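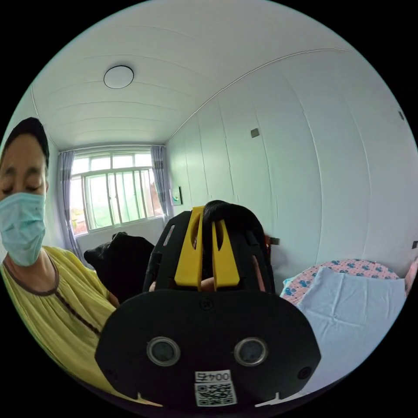
Piped top

A piped top is a loose pullover garment for the upper body with a line of piping let into one or more of its seams, nearly always in a darker or lighter colour than the main cloth. Usually short-sleeved. Round neck most often, sometimes a shallow V. Worn at home, in workrooms, in kitchens, in clinics and as everyday summer wear. Also called a piped tunic (longer), piped overtop (old shop word, now rare) or in Ukthorpe simply a "cord".

Not to be confused with a bound top, where the raw edge is wrapped in tape and there is no piping in the body of the garment. Plenty of tops have both.

Description

Body cut wide, little or no shaping at the waist. Sleeve either set in or cut in one with the shoulder. Where there is fullness it is taken up in soft gathers at the shoulder or upper arm, so the arm can be lifted without dragging the hem up. Neckline trimmed, narrow trim as a rule, matching the piping.

The piping can run:

across the yoke, front only or front and back
diagonally over the chest, from the neck or shoulder down towards one side
down the side seams
round the sleeve ends (less common on cheap ones, it takes time)

The diagonal line is often taken for a wrap front. Sometimes it is one, mostly it isn't. A false wrap is two pieces seamed together with the piping caught between them, and it doesn't open.

Colours

Warm ground with brown piping is a long-standing pairing: yellow and brown, cream and brown, rust and brown. White piping on navy or green is the usual uniform choice. Brown hides wear at the neck, which gets handled more than any other part. Self-coloured piping (same cloth as the body) shows only as a ridge and is reckoned dressier.

Piping itself

A strip of cloth folded over, with or without a cord inside. Cut on the bias, at 45 degrees to the grain, so it will bend round a curve. Straight-cut strip is fine on a straight diagonal and wastes less cloth, but it puckers at a neckline.

Flat piping: no cord. Soft, lies close, irons easily. Most house tops have this kind.
Corded piping: cotton or polyester cord inside. Firmer line. Cotton cord has to be shrunk before use or the seam will ruckle at the first wash.
Ready-made piping: bought by the metre on a card or a reel. The Cloltero reel, 40 metres, was the standard size in the Ukthorpe shops for years and patterns from the town still give lengths in "part reels".

Finished width for a light top is 2 mm, sometimes 3. Anything thicker belongs on cushions.

Construction

Order of work varies. The one below is from the Rees pattern sheets, which most local makers started from.

Cut front, back, sleeves. Cut strips. Join strips on the slant, press the joins open. Fold lengthwise, press. Tack the strip to the right side of one front piece, raw edges level, folded edge pointing into the body. Lay second front piece on top, right sides together. Stitch just inside the tacking line so the tacking dosen't show afterwards. Turn, press from the wrong side. Then gathers, shoulders, neck, sleeves, sides, hem.

Neck trim goes on after the shoulders are joined. Clip the curve first.

Shanthi Bandara's workroom notes put the front seam before the gathers, in all cases, and call the other way round "asking for a wobble". Defne Güneş, who cut for Diltmont, did it the other way and her tops are perfectly straight, so the point is unsettled.

Faults

Wobbling line. Strip stretched while tacking.
Tacking thread showing along the edge. Final stitching too far out; go over it again closer in.
Neck standing away from the body. Trim cut too long, or curve not clipped.
Piping twisted at the hem. Trim the end out of the hem allowance before turning up.
Dye running from brown onto yellow. See Care.

History in Ukthorpe

Piped tops were made in the town as outwork, mainly for the Diltmont warehouse, which supplied overalls and light tops to shops along the valley. Cut pieces went out in bundles of 7, came back sewn. Offcuts were kept for strips, which is why older examples have piping in a cloth that doesn't quite match the neck trim.

The diagonal front is generally put down to Huw Gethin, a cutter at the warehouse, who used it to get a front out of two narrow widths. Eleri Watkins disputes this in her history of the trade: the same seam appears on a child's pinafore that she considers older. The pinafore is undated. Ynyr Beddoe, reviewing the book, sided with Gethin but gave no new evidence.

Outwork fell away once ready-made tops came in. The warehouse closed, the building is now flats. Home sewing of the pattern carried on and the Rees sheet is still copied and passed around, usually minus page two, which has the sleeve on it.

Wear and use

Everyday dress mainly. Loose cut suits hot rooms and jobs done with the arms forward, sorting, packing, sewing, kitchen work. Goes on over the head, so masks, glasses and caps come off first or get caught. Pockets not usual, as they pull the front seam out of line, though a patch pocket low on the plain side is seen.

Matching trousers or skirt in the same cloth make a set. In sets the piping is normally repeated down the outer leg or round the hem.

Care

Wash inside out, cool, with like colours. New dark piping on a light ground should be tested first: wet an inside end of the strip, press it with a white rag, look at the rag. If it marks, wash the top alone the first few times.

Dry flat or on a wide hanger. Iron from the wrong side, over a towel if corded, other wise the ridge goes shiny. Piping usually wears through at the neck end before anywhere else and can be replaced by unpicking that seam only.

See also

Bias binding
False wrap
Neck facing
Overall
Yoke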